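Search this site Go
Search results for:

The Dropped Knife FAQ

So many of you wrote in after my post on the dropped knife that I gave up answering one by one. Everything I keep getting asked is collected here, and I'll add to it as I learn more. Last updated Monday, March 16, 2020.

What happened, in short?

We were running our kitchen routine, the one where the arm picks up a piece of cutlery, lifts it, turns the wrist and sets it upright in a rack. On one of the runs the fingers let go halfway through the turn. The knife came down point first, bounced once and slid off the table onto the floor. My foot was not there. It had been there a minute earlier, and I have thought about that quite a lot!

Was anybody hurt?

No. There's a nick in the tabletop and I didn't sleep very well, and that's the whole damage report.

Was it the arm or the gripper?

The gripper, or more exactly the way I had set it up. The arm did precisely what it was told. I run everything through a little control program called Gradero (we wrote it in-house, so please don't go looking for it in a store), and Gradero has a setting for what the gripper does when it loses its signal. Mine was set to open. I'd picked that back in June when we were handling sponges and plastic cups, and it made perfect sense then – if something goes wrong, let go, don't squash anything. Then we moved on to knives and I never went back to look.

Why did it lose the signal at all?

A cable. The gripper cable runs along the arm with all the others, and I'd strapped it a bit too tight at the wrist. Every time the wrist turned far enough, the plug got a tiny tug. It held for up to 4000 turns by my log and then one day it didn't. I found it by wiggling, which is not very scientific, but wiggling has found more faults for me than any meter I own.

Didn't the software notice?

It did, and this is the part that bugs me. There was a warning in the log, in plain words, for 7 runs before the drop. The signal had cut out for a split second each time and come straight back, too short for the fingers to open. I had the log window minimized. I now have it set to stop the run on the very first one, and yes, that's annoying, and yes, I'm leaving it that way.

What did you change?

The default is now "hold on" when the signal goes. The cable has a proper loop of slack at the wrist. I also check the grip before the big lift: the fingers close, the arm goes up a hair, waits, and only goes on if the gripper still reports something between the fingers. It makes each pick two seconds longer. My colleagues on the Brasa project, who share the bench, think I've gotten slow in my old age, and they may be right.

Is "hold on" always the safer choice?

Not at all, and please don't copy it blindly. If a person could get a finger in there, a gripper that clamps and stays clamped is its own kind of trouble. For us, hands stay away from the table while the arm is live, so a dropped blade is the bigger worry. Think about what you're holding and who's standing nearby.

Which piece is the hardest to hold?

The cleaver, by a mile. It's nearly all blade, the handle is slim and smooth, and if you grab it even slightly off center the heavy end swings down and starts to twist itself out of the fingers. I go in from straight above and very slowly. 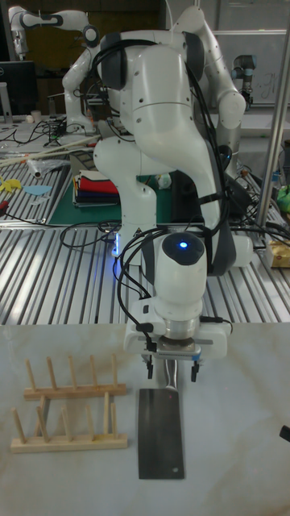 Ferdinand Nägeli wrote to say that he thinks I'm letting myself off too lightly with the cable story. A signal fault is easy to fix and feels good to fix, he says, but small bare fingers on a smooth metal handle would have dropped something sooner or later, with a perfect cable and all. He wants me to put rubber on the fingertips and measure how hard they're squeezing before I touch one more sharp thing.

And he has a point, grumble grumble. I went back through the logs after his mail and there were slips in there I'd been counting as good picks, just because the knife made it to the rack in the end. I've got sticky pads on order from Aigner and I'll report back when I've tried them.

Why not practice with a dull knife?

We do for anything new. The trouble is that the dull ones we have are lighter, so a grip that works fine on those can still fail on the real thing. Edeltraud Prantl suggested grinding the edge off a real one so that the weight stays nearly the same. I love this idea and I'm a little embarrassed I didn't have it myself.

Where do you stand while it's running?

Behind the tape, 20 steps from the coffee machine, with the stop button in my hand. Before the drop the button lived on a shelf. It was a nice shelf, but I couldn't reach it from where I liked to stand.

Does the stop button make the gripper let go?

It used to! Pressing stop cut power to everything, gripper included, so if I'd panicked with a knife in the air I would have caused the very thing I was afraid of. Check yours, and check it with a sponge. On ours the arm now freezes, the fingers stay shut, and I lower it by hand control afterward.

Can I get your settings file?

Not yet. It's full of numbers that only suit our table, and I'd feel awful if somebody's Elari dropped something on their toes because of me. Once the new pads are on and I've redone the grip checks I'll put up a cleaned version.

2 comments
7 shares

Related posts
The day the knife fell
Strapping cables without strangling them
Moving from sponges to cutlery
Gradero: what all the warnings mean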